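Print | E-mail

# Stonitz Table Clearing

Hand-guided demonstrations of tidying a cluttered table, Aug 1, 2021

Stonitz is the part of the Grirkach collection we most enjoyed making! A person holds the gripper, does the chore at a normal pace, and the recording becomes a lesson the robot can learn from. No joysticks, no scripts — just hands and a messy table.

Each episode starts with the trash spread out and ends when the operator calls it done. There are 20 episodes in this release, recorded in 3 homes. Paper balls, wrappers and tissues go in the bin; clocks, glasses and other keepers stay put.

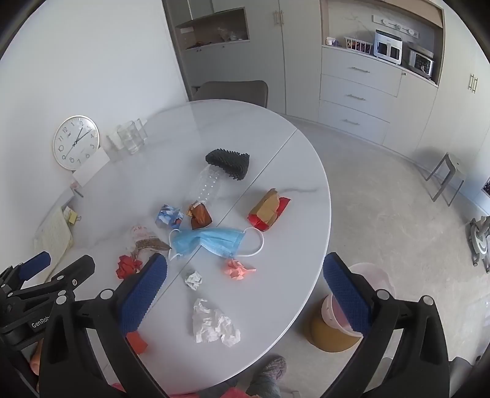 Gripper view, fingers open over the table: face mask, paper balls, crumpled tissue, bin to the right.

Clear plastic is the fun part. It is hard to see against a white tabletop, and the Thiele baseline still misses it a lot — we would love to see someone beat it.

## Files

- `episodes/` video and finger width, one folder per episode
- `splits/relance.txt` the 6 held-out episodes
- `notes.md` operator remarks, unedited

Please keep the Relance split out of training.

Print | E-mail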